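Search this site
Type your question
Home decorating > Paint and colour > Your questions
Updated April, by Fatima Onyeka

Green Rooms: Your Questions Answered

Green has taken over my inbox this spring and I couldn't be happier! I've painted seven green rooms for friends and family, plus two of my own (one of them twice), so these answers come from a lot of evenings up a ladder.

Why does my tester look different on every wall?

Light, mostly. A wall facing the window gets the full strength of the day, and the one beside the window gets hardly any. Paint your tester on lining paper, two coats, and move it about the room at breakfast, at four in the afternoon and again with the lamps on. It's a lovely way to get to know a colour.

Should I go for sage or olive?

Try both! Sage is greyer and softer and very forgiving in a north-facing room. Olive has more yellow in it and looks wonderful by lamplight, though it can go a bit muddy on a dull morning.

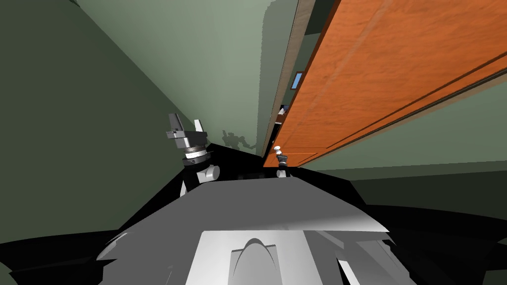 Will green work with my old wooden doors?

Yes, yes, yes. Orange-toned wood is the thing people write to me about most, usually asking if they should paint over it, and I nearly always beg them to wait. Put a reddish-orange grained door next to a pale green wall and both look richer, and a narrow tan-brown door frame between the two gives the eye a little rest. Live with it for a month before you reach for the primer. Obinna Adebisi wrote from Filtutholm to say he'd sanded one door, regretted it, and kept the rest.

What about the ceiling?

A white with a drop of green in it is my favourite. Ask the mixing desk to add it for you. Brilliant white can look rather blue above sage.

Which finish for a hallway?

Something you can wipe. Flat matt is gorgeous but it marks if you so much as brush past with a shopping bag.

Can I send you my room?

Please do, I love seeing them. Tell me which way the window faces and what's on the floor.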